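In Defence of Decanting

I've been told off twice this year for putting things in jars. Once by a relative who thinks it's showing off, and once by a stranger in the comments under a piece I wrote about kitchen cupboards, who said that people like me were "what's wrong with everything". So I'd like to stick up for it, and for refill shops while I'm at it, because the two go together and both get a rough ride.

Let me start with the complaint, which I do understand. You've seen the pictures. A pantry the size of a bus shelter, forty matching jars with bamboo lids, a label maker going like the clappers. Somebody has poured breakfast cereal out of a perfectly good box and into a more expensive box. If that's what decanting is then fine, laugh away, I'll laugh with you. I don't have a pantry. I have one tall cupboard next to the boiler and the door doesn't shut unless you lift it a bit.

My own jars are a mess, to be fair. There are old coffee jars, a couple of those heavy French ones with the wire clip (the rubber seals have gone, so they hold pasta and nothing that minds the air), and a great big pickle jar from a chip shop that still makes the rice smell faintly of gherkin. I've washed it more times than I can tell you. We just eat slightly gherkiny rice now.

What got me started was moving to Naltport, which has a proper refill shop down by the bus station. I'd always assumed those places were dear, and some of what they sell is. The nuts are robbery! But the oats, the lentils, the bicarb and the washing-up liquid all came out cheaper than what I'd been buying, and you can get as little as you want, which matters a lot when you're cooking for one and a half people. (My daughter is the half. She eats like a sparrow until nine at night and then like a horse.) I once bought 60 grams of mustard seeds and carried them home feeling like a Victorian.

I tried to work out what I was saving and I'm afraid I got a bit obsessed. I weighed all the packaging that left my kitchen over one October, the month before I properly switched, and wrote it on the back of an envelope: 3,156 grams. Three kilos of film and trays and those little plastic windows in pasta boxes. I'm not going to claim that my three kilos will save a single turtle. I know how small one kitchen is. But I was paying for all that stuff, and then paying again through my council tax to have it taken away, and it annoyed me.

Now for the other side, and there is one. Refilling takes time. It's easy for me to swan in with a rucksack of empties at half past ten in the morning when I work from home, and if I were on shifts with three small children I'd be in the big supermarket like everybody else, grabbing whatever was on the end of the aisle. I get cross with campaigners who talk as if it's all a matter of caring enough. A refill shop that shuts at four is a shop for people who are free before four. Ours does one late evening and it's always packed, which ought to tell them something.

Then there's the gear. The minute anything thrifty gets popular, somebody turns up to sell you a kit for it. I was given a Draller storage set for my birthday, 8 tubs that stack beautifully as long as you own nothing but Draller tubs. Custex do a range of pouches that I was quite taken with until I tried to get the last of the flour out of the corners. I don't want to be mean about presents, and I use the tubs for screws and batteries. But the whole point was supposed to be less stuff in the house, and there I was making room for the stuff that was meant to save me room.
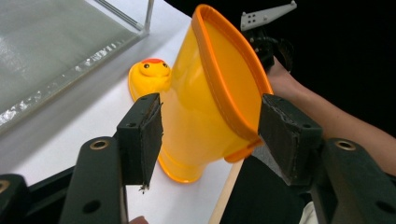 If you're tempted to have a go, my advice would be to begin with one dull thing you use every week. Washing-up liquid is good. Keep the bottle you've already got, fill it when it's empty, and see whether it bothers you after a couple of months. Don't start with flour, whatever you do. I started with flour and had to clean inside the cutlery drawer.

And write the date on things. I'm a late convert to this. A Tavares label came free with a magazine and I stuck it on a jar of something brown, then forgot what the something was for 90 days, by which time I'd made what I thought was gravy with what was very much cocoa. My daughter still brings it up in front of people.

I'd like to see the supermarkets try harder at it too. The one near us had a row of dispensers for a while, right at the back by the pet food, with no scoop and a sign asking you to fetch a member of staff. Then they took it out and said there'd been no demand. Well, no. I'd walked past it for weeks before I noticed it myself. Put it by the bread and give it a proper go, at a price that beats the packet, and I'll bet you'd see a queue of people with old coffee jars. I'd be in it, probably holding everyone up with the pickle jar.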